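# Folding a sweater with the two hand grippers - Narkholm robotics club

Quick notes for anyone on the Sunday session. Read before you pick up a gripper pls.

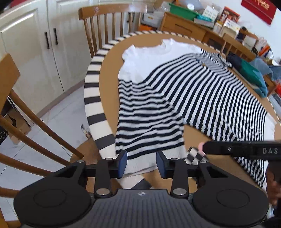
*Striped sweater spread on the table, cuff between the blue pads.*

**Before you start**

- Charge both grippers. Nearly 900 takes in the Zikau folder now, dont overwrite any
- Clear the middle of the table, other clothes to the side
- Sweater flat, sleeves out - big wrinkles are ok

**The fold**

1. Start recording. Hold still 2 seconds.
2. Open wide, come in low over the cuff. Close slow.
3. Lift a little, sleeve across the body. Let go.
4. Other sleeve, same thing.
5. Both grippers on the hem. Bring it up to the shoulders, together - if one side leads it twists and you start over.
6. Open, back off, stop recording.

Should be 8 good folds per person, then swap. Knit slips more than the Dönmez tshirts so grab deeper then you think.

**If it goes wrong**

Dropped sleeve - just regrab, keep the take. Fingers in front of the lens - delete it. Tracking jumps - restart the Cudach app, wait for the beep, redo the last one.

Upload by 5, log sheet is in the same folder. Put your initials on it.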